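Riltach Creek buffer planting – is 40 feet enough?

Stundbridge Outdoors Forum > Local Conservation > Streams and Wetlands

marshwalker_5
The county posted the draft plan for the lower end of Riltach Creek, from the Pimentel Road culvert down to the old mill pond. They want a planted strip 40 feet wide on the east bank and nothing on the west bank except what's already there. I read the whole thing last night and I don't see any reasoning for the number. Does anyone know where it came from?

tnolan
It came from the parcel lines. The county owns a narrow strip on the east side and that's what they have to work with. The west side is all private down to the pond.

marshwalker_5
OK, that makes sense, but then the plan should say so. It reads like 40 was picked on ecological grounds.

Adjoa Wumbei
I went to the open house. The staff person did say it was a property matter when somebody asked her. She also said two landowners on the west bank had been contacted and one was interested. That isn't in the draft either.

I'd take the 40 feet. The bank by the culvert has been mowed to the water for as long as I've lived here and anything with roots would be an improvement.

siltfence
Disagree. If you plant a narrow strip and call it finished, you won't get another look at that creek for twenty years. The runoff problem is the parking lot above the culvert. It comes down in one channel and goes straight through any strip you plant, whatever the width. Fix the outfall first.

tnolan
The outfall belongs to the road department and it's a different budget. Waiting on that means waiting on everything.

siltfence
Then plant the lower part and leave the top until the pipe is dealt with. Otherwise the first big storm takes the seedlings out. We lost most of a row of buttonbush that way on the Nolar tract.

Nathalie Martens
I was on the Nolar planting too and I remember it differently. The buttonbush went in bare root, late, and the deer got a lot of it before the storm came. The ones with tubes on them are still there, 22 of them when I walked it in the fall.

siltfence
Fair about the deer. The tubes at the upper end were lying in the creek though, I picked some up myself.

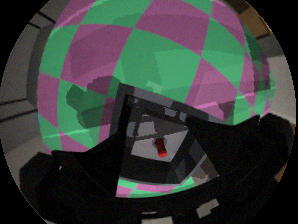

Stundbridge, 7 February 2026

Notes from the county's comment page, copied over by Adjoa Wumbei for people who can't get it to load:

Written comments are open until the end of the month. They can go by mail or be left at the front desk of the county building. Comments should name the section of the creek you are writing about. The plant list is open for comment as well as the layout. Planting would be in spring if the plan is approved, with 200 shrubs and live stakes in the first round.

marshwalker_5
Thanks for that. The page timed out on me twice.

200 sounds low for that length of bank. Is that both sections?

Adjoa Wumbei
Both, as far as I can tell. First round only. It doesn't say how many rounds there are.

pondside_ed
I live on the west side, third house up from the pond. I'm not the one who was interested, and I never got a letter. I'm not against it but I'd want to know who pulls the knotweed after the first year. My neighbor let a group plant along his edge and he's been doing the weeding by himself ever since.

Nathalie Martens
Ed, put that in a comment. The draft has a maintenance paragraph and it's almost blank, just "periodic inspection." It ought to give a schedule and say which office does it.

tnolan
Agreed on maintenance. I'd ask for 5 years written in.

siltfence
I can go along with that. I'm still sending mine in about the outfall.

marshwalker_5
Does anyone know if silky dogwood is on the list? I only see red osier, and that hasn't done well for me this far down.

Nathalie Martens
Second page, under alternates.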